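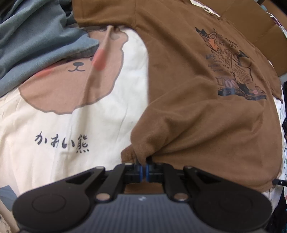 Collecting Cloth Demos for the Fevitbridge Manipulation Challenge
A practice guide from the Bendholm Robotics Club

Every new member wants to start with the neural network. Every new member starts with the laundry. The network learns from what our hands do while holding the gripper, so if your hands do something silly 139 times, you will get a policy that is silly with great confidence.

What you need

One gripper, fingertips fitted. A pile of fabric with some variety in it: shirts, bedding, a cushion, anything with a hem or seam. A memory card with space on it. A partner to keep the log. You can work alone, but your log will say "good??" by the second hour.

Step 1. Check the fingertips

Close the jaw slowly and look at it from the side. The two tips should meet flat along their whole height. If one leads the other, loosen the tip screw a quarter turn, line them up, and tighten. Last March we skipped this and recorded 1,150 demos with a crooked left tip. They live in a folder called "character building."

Step 2. Make a mess on purpose

Neat stacks teach the robot to handle neat stacks, and the Fevitbridge judges do not provide neat stacks. Drop the clothes from waist height and leave them how they land. Let prints and colors overlap. Reshuffle after every ten demos, and don't sneak your favorite shirt back to the top.

Step 3. Pick an edge

Go for a hem, a cuff or a seam. Come in with the jaw open wider than you think you need, one fingertip on each side of the fabric, and close at an even speed. If you grab the middle of a shirt you get a tent, and tents score zero.

Thick items are their own problem. A cushion cover wants to slide out as you close, so aim for a place where the fabric already folds or creases and take a thin pinch of it.
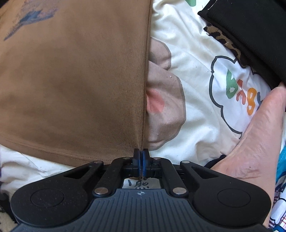
Once you have the pinch, hold still for a full second before you move. It feels much longer than a second. The Poltutden script looks for that pause to split each recording into "reach" and "lift," and without it you'll be splitting them by hand, in the evening, with regrets.

Step 4. Lift and let go

Lift straight up to about elbow height, pause again, lower, open. Keep your wrist loose. If the cloth slips, finish the motion anyway and have your partner mark it as a slip. We keep those in a separate set, and they have been more useful than our pride would like.

Step 5. Log it

One line per demo: item, edge type, result. Use the item names on the sheet. We currently have "tee," "T shirt," "tshirt" and "top" as four different garments.

How many is enough?

The club set stands at 2,966 usable demos. Our Jankauskaitė baseline started behaving at 1,000, and by behaving we mean it stopped trying to pick up the table. For a first session, fill one log page and then quit. Tired hands get jerky, and the robot will copy that too.

Before you leave, copy the card to the club drive, check that the files open, and put the gripper on the charger. Fold the laundry if you like. The next person is going to drop it anyway.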